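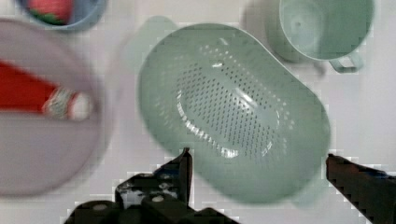
Grekwood brine, batch 2 - December

400 g cabbage at 15 g salt, Ruddock fine. Drained before weighing. pH strip read high at 9 am, so repeat with the Barnico meter.

Second jar started at the same ratio, lid loose. 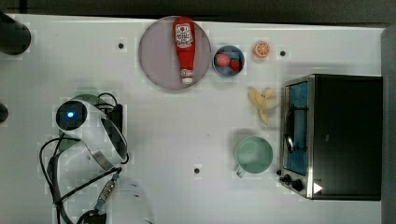
Bottle on plate, bowl to the right.

Meter calibrated, two points. Reading drifts for around 15 minutes - log the last value only.

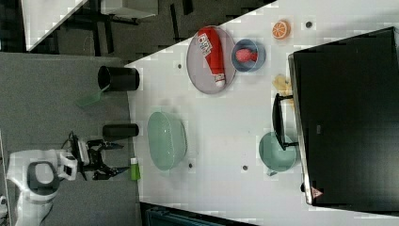
Ataahua Kerslake: Ruddock changed grain size, so weigh the salt, don't spoon it.

Kukside bench notes - contact Keegan Ruawai - Back to top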